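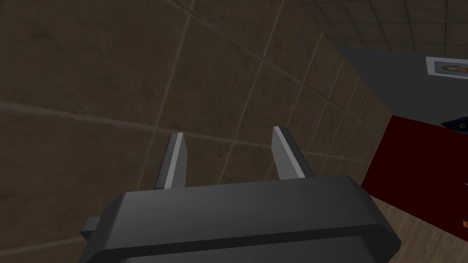
Par Yen-ting Tseng, octobre

Objet : publication prématurée de dépêches sous embargo, rubrique Politique nationale
Statut : résolu, sous surveillance
Priorité : haute
Système concerné : Stiseck (gestion des contenus), module de diffusion Evport

Description de l'incident

La rédaction du service politique a signalé à 9 h 40 que deux dépêches relatives au remaniement du cabinet du ministre de la Justice étaient consultables sur le site public, alors que l'embargo fixé par le ministère courait jusqu'à 11 h. Les textes comportaient la mention d'embargo en tête d'article. Ils ont été retirés manuellement à 9 h 52 par le chef d'édition. Le service de presse du ministère a été informé par téléphone.

Premières constatations

Les journaux de Stiseck indiquent que les deux articles portaient le statut « validé, en attente ». Aucune action de publication n'a été enregistrée sur les comptes de la rédaction. Le module Evport a néanmoins transmis les fichiers au serveur frontal à 9 h, soit deux heures avant l'échéance prévue.

Le même écart apparaît sur 27 éléments programmés dans la matinée, pour l'essentiel des agendas parlementaires et des comptes rendus de commission sans caractère confidentiel. Les contenus publiés en direct ne sont pas concernés.

Analyse

10 h 15. Vérification de l'horloge des serveurs : conforme.

10 h 30. Tentative de reproduction sur l'environnement de test avec un article fictif programmé à 12 h. Diffusion constatée à 10 h 31, dès l'enregistrement. Anomalie reproduite.

10 h 50. Contact pris avec la société Fareck, chargée de la maintenance d'Evport. Le prestataire confirme qu'une mise à jour a été appliquée pendant la nuit. Celle-ci modifie la lecture du fuseau horaire dans les fiches programmées : l'heure saisie par le rédacteur, déjà exprimée en heure de Paris, est interprétée comme une heure universelle, puis diminuée de deux heures au lieu d'être laissée en l'état.

11 h 20. Des appels renvoyant une erreur 500 ont été relevés lors de la purge du cache. Ils expliquent que l'une des deux dépêches soit restée accessible par son adresse directe jusqu'à 10 h 05. Les erreurs 400 présentes dans le même journal proviennent d'un flux partenaire désactivé et sont sans lien avec l'incident.

Mesures prises

La mise à jour a été annulée par Fareck à 11 h 45. Les éléments programmés ont été contrôlés un à un puis replanifiés par le secrétariat de rédaction. Jusqu'à nouvel ordre, tout contenu sous embargo doit être conservé au statut « brouillon » et publié manuellement par le chef d'édition de permanence.

Suites à donner

Fareck doit remettre une version corrigée, qui sera soumise à une recette sur l'environnement de test avant toute mise en production. La procédure interne prévoit désormais l'information préalable du service politique pour toute intervention nocturne sur Evport. Le point relatif à la purge du cache fait l'objet d'un ticket distinct, attribué à l'équipe Ng.

Le présent ticket demeure ouvert en surveillance jusqu'à la validation de la recette.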